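Learning to read the evening light

Since May I am trying to draw shadows. My teacher, Suqin Guo, gave me a simple task: 19 small drawings, only pencil, no eraser. I failed the first 3 and was a little ashamed. 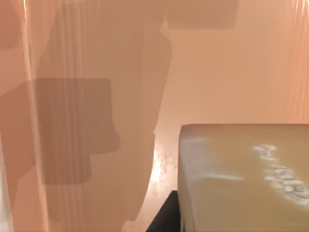

My problem was always the edge. I made every shadow soft, like smoke, and Suqin said they looked tired. A big dark shadow on a pale, smooth surface can have steps and a notch in its outline, then a curve near the bottom – so now I draw the outline first. On Friday I will show her number seven.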